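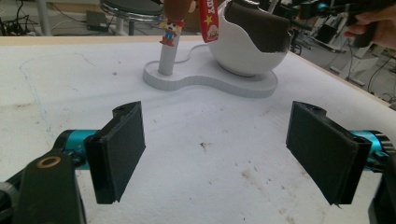 Boletim Torwood — N.º 156 — Outubro — pág. 11

O regresso do chá de lúcia-lima (e outras coisas que não pedimos)

A máquina de café do segundo piso morreu a meio de uma bica do Stavros Perić, que a bebeu na mesma, por princípio. Ficámos com a do rés-do-chão, que só dá copos cheios até cima, e com uma chaleira. Foi assim que o edifício inteiro descobriu, com o entusiasmo que se reserva às coisas inevitáveis, o chá.

Convém dizer que ninguém aqui sabia fazer chá. Sabíamos mergulhar uma saqueta em água a ferver e esquecê-la até a bebida ganhar a cor e o temperamento de um móvel antigo. A Danai Gkikas aguentou isto durante uma semana inteira. Depois apareceu na copa com um frasco de lúcia-lima seca do quintal da avó, um coador e a expressão de quem vai tratar de um assunto de família.

A lúcia-lima, para quem só a conhece de nome, é aquele arbusto desengonçado que no inverno parece morto e em maio volta a deitar folha, como se não tivesse preocupado ninguém. Há quem lhe chame bela-luísa, há quem lhe chame limonete, e o Živko Zupan chama-lhe "a erva", o que já nos valeu um telefonema da portaria. As folhas são compridas, ásperas, e cheiram a limão sem a parte azeda. Secam-se à sombra, num sítio arejado, e guardam-se inteiras. Quem as esfarela logo para poupar espaço no armário merece o pó que vai beber em janeiro.

O método da Danai é este. Uma mão-cheia pequena de folhas para um bule de meio litro. Água acabada de ferver. Tapa-se o bule (foi aqui que perdemos metade dos candidatos) e espera-se sete minutos. Coa-se. Quem quiser mel põe mel, mas fora do alcance da vista dela. Uma casca de limão é tolerada. Leite não, e a pergunta não deve ser repetida.

Entretanto formaram-se partidos. A Nataša Đorđević defende a cidreira, que considera mais séria. O irmão, Boris, trouxe uma caixa de Nilton, uma mistura de frutos vermelhos que tinge o copo de cor-de-rosa e deixa a copa a cheirar a champô, e bebe-a sozinho, junto à janela, com grande dignidade. Na contabilidade há uma célula fiel ao hortelã-pimenta. Do armazém ainda não veio resposta, mas desapareceu o açúcar.

O vaso

No meio disto tudo, alguém achou boa ideia termos um pé de lúcia-lima nosso. O vaso veio do horto Nikolaidis e está no pátio, encostado à parede que apanha sol a partir das duas da tarde. Já foi regado por quatro pessoas na mesma manhã, sem que nenhuma soubesse das outras, e passou o resto do dia com ar de náufrago. Pede-se, portanto, que consultem a folha pendurada no puxador da porta antes de pegarem no regador. A folha tem uma coluna para a data e outra para as iniciais. Não tem coluna para comentários, Stavros.

Com o frio, a planta vai perder as folhas todas. É normal. Não se rega mais por causa disso, não se fala com ela em tom de despedida e, sobretudo, não se deita fora, como aconteceu à hortênsia. Em março corta-se a um palmo do chão e espera-se. A Danai ofereceu-se para a poda e não aceita ajudantes.

Para quem quiser experimentar em casa: as estacas pegam melhor no fim da primavera, com ramos novos e tenros, num copo de areia húmida. A Nataša tem lá fora 16 copos de iogurte preparados para essa altura e anda à procura de quem fique com eles. Avisa que não devolve os que morrerem e que os quer ver lavados.

Quanto à máquina de café, a Birwood diz que a peça vem a caminho. Disse o mesmo em setembro, com a mesma voz simpática. Se alguém precisar de cafeína até lá, o rés-do-chão continua aberto das oito às seis, copo cheio, sem negociação.

Trocas de folhas secas, bules sem tampa à procura de tampa e queixas sobre o cheiro do Nilton: deixar na caixa da copa do segundo piso.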